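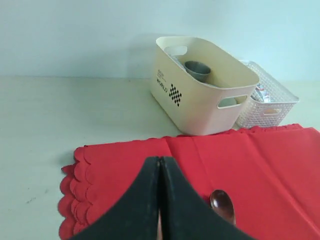
Hongjun Dai
Asked in August 2024

I am building a small arm on my table at home, with a two-finger gripper and a camera at the wrist. Hard things are fine, for example a spoon or a metal cup. My problem is the red tablecloth. I want the arm to pick up the cloth and fold it one time, but the fingers slide over it, or they take only a little and lose it when the arm goes up. I already raised the grip force setting from 346 to 662 and I do not see a difference. Should I change the fingers, or is my approach wrong?

2 answers

Pumton
More force will not help you if there is nothing between the fingers. On flat cloth you must first make a fold. Open the fingers 30 mm, push down lightly until they touch, then close slowly while you keep the same height. The cloth comes up in the middle and then you have something to hold. Put a thin foam mat under it if your table is hard.

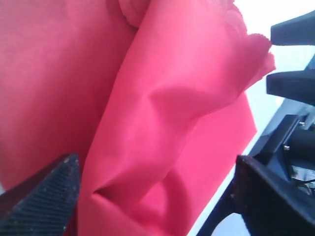 Finger surface is the second thing I would check. I used smooth printed fingers until June and changed them for ones with fine grooves. The grooves on the inside of your left finger look good to me, and the cloth there is bunched thick, so I would keep these fingers and work on the approach height. Lower it in small steps, 6 tries for each height, and write down the results. Put the force back to 346 also, because too much can damage the servo.

Skasesov
Just use a suction cup?

Comment from Pumton: Suction on thin cloth leaks air, I tried it.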